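Does Warm Water Freeze Faster Than Cold Water?

Somebody has probably told you this one. You put a cup of hot water and a cup of cold water in the freezer, and the hot one turns to ice first. People say it as if everyone knows it. Should you believe them?

Start by being suspicious. Think about what hot water has to do before it can freeze. It has to cool down until it is as cold as the other cup was when it started. Then it has to do all the same cooling the cold cup did. That sounds like a race where one runner starts way behind the other one. How could the runner at the back win?

And yet people have been saying they saw it happen for a very long time, long before there were freezers. Some of them were careful people. So we can't just laugh and walk off.

What could be going on?

One idea is that hot water loses some of itself as steam. If part of the water floats away, there is less left to freeze. That would help a bit, but does it help enough? And what if you put a lid on the cup?

Another idea is about frost. Put a hot cup down on a frosty freezer shelf and it may melt the frost under it. Now the cup sits right on the cold shelf. The cold cup is still sitting on fluffy frost, and frost is a pretty good blanket. If that's what happened, the hot water didn't win because it was hot. It won because it got a better seat.

A third idea is that water can get colder than its freezing point and still be liquid for a while. This is called supercooling. It doesn't happen the same way every time, even with two cups that look exactly alike. So one cup might freeze first just by luck.

Which idea is right? Scientists still argue about it. Some have tested it with good equipment and found no effect at all. Others say they found one. When grown-up scientists can't agree, be careful of any video that says it has the answer in one minute.

What does "frozen" mean, anyway?

This matters more than you might think. Is the water frozen when you see the first bit of ice? Or when it's solid all the way through? Two people could watch the same two cups and pick different winners. Before you believe a claim, ask what the person was measuring.

Try it yourself

You'll need a freezer, a grown-up, and some patience.

1. Find two containers that are the same size, shape, and material. Plastic is good, because glass can crack. Don't use anything with a tight lid, since ice takes up more room than water.

2. Pour the same amount of water into each one, cold in one and warm from the tap in the other. We used 256 grams in each. Weigh it if you have a kitchen scale. 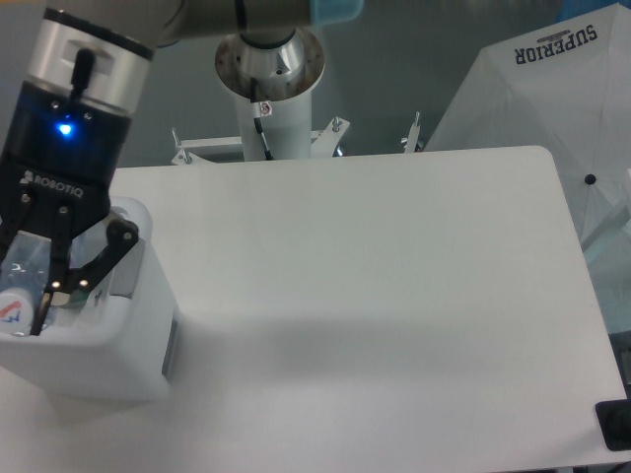

3. Put both in the freezer at the same time, on the same shelf, with a folded towel under each so frost can't cheat.

4. Look every 9 minutes. Write down what you see, even if it's boring. Close the door quickly.

5. Do it again, and swap their places. One try proves very little.

Comments

Grokach: We did it four times and cold won every time. My son is furious because he bet his dessert on hot.

Onditz: Hot won once for us and then never again. Is that the luck thing you mention?

Skadach: My teacher said it's a proven fact. I'm going to ask her what she means by frozen.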